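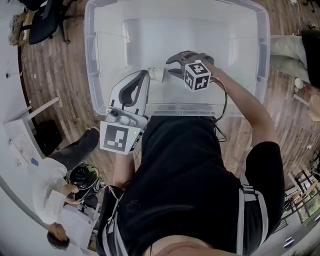

一つのタスクに例はいくつ必要か。最初の学習には200、配置を変えた評価まで進むなら2000を目標にする。

11月 作業ノート(Kamolrat 収集班)

今日のタスクは「透明なケースの中の白い小物を手持ちグリッパでつかむ」。床の上で行った。机の上の例はもう足りているので、低い位置の例を増やしたい。

手順は前回と同じである。開始の合図、指を開いたまま近づける、閉じる、持ち上げる、ケースの外に置く、終了の合図。一回ごとに小物の向きを変える。私は向きを変えるのを時々忘れるので、次から紙に順番を書いておくことにした。

気がついたこと。
・ケースの前の壁に近い小物は、指を入れる角度が難しい。Sabina Hrnčiarさんは手首を先に回してから下ろす。私は下ろしてから回す。両方の例が混ざると学習が迷うかもしれないが、今は両方残す。
・マーカーの追跡が途中で切れた記録が19あった。手首を深く回した時に多い。切れた記録は消さないで、「追跡不良」のフォルダに移した。
・透明な壁の反射で、小物の位置の推定が少しずれる。Fundentの処理ソフトの設定をまだ調べていない。

失敗した動作(つかみ損ね、やり直し)について、Sabinaさんと意見が違った。彼女は全部捨てたいと言う。私は、やり直して成功したものは残したい。回復の動きも学習に必要だと思う。結論は出ていない。Duvportの班がどうしているか、聞いてみる。

終了は20時45分。ファイル名は末尾を2045にしてある。電池は充電器に戻した。

次回
向きの順番表を作る。同じ小物で、ケースの位置を左右に動かして200とる。追跡不良の記録を一つずつ見る。

(Qiuyue Shen)

コメント
Sabina:手首の件、私の方法にそろえてもいいですが、まず少ない数で比べてみませんか。
Qiuyue:賛成です。次回の最初に比べましょう。
匿名:追跡不良の記録は、前半だけ使えることがあります。切れる前の時刻を書いておくと便利です。

最近のノート
机の上の例、まとめ
グリッパの指のパッド交換
Cundley形式への変換メモ

お問い合わせ:Kamolrat 収集班 | © Kamolrat | ページの先頭へ戻る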